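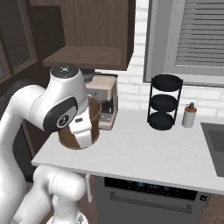

Sarita Bisht wrote under the September post that 400 demonstrations of one kitchen task sounded like a way of avoiding thinking about the first 6. She has a point. I went back and replayed those, and two had a long pause before the grasp where I was hunting for the right wrist angle on the controller. The policy had learned the pause very well.

So I threw the early set out and started over in the simulated kitchen, with stricter rules for myself. An episode begins when the arm moves. If I stop for longer than 2 seconds, I delete it. The mug gets picked up from above with the fingers inside the rim, every time. I used to switch between that and a side grasp depending on mood, and mixing them produced approaches that were halfway between and useless.

Baskets are slower to teach. The handle and rim meet at a point where the gripper can close on either, and from the main view I can't tell which one I'm lined up with. I now teleoperate that part entirely from the close view, at half speed.

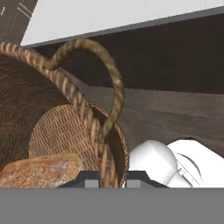
*Basket task, gripper at the rim where the handle joins.*

Logging is at 10 Hz, down from what I had before. Replays look choppier but the files load faster. Next is relabeling the mug episodes, then the Gorton controller mapping, which still has yaw inverted.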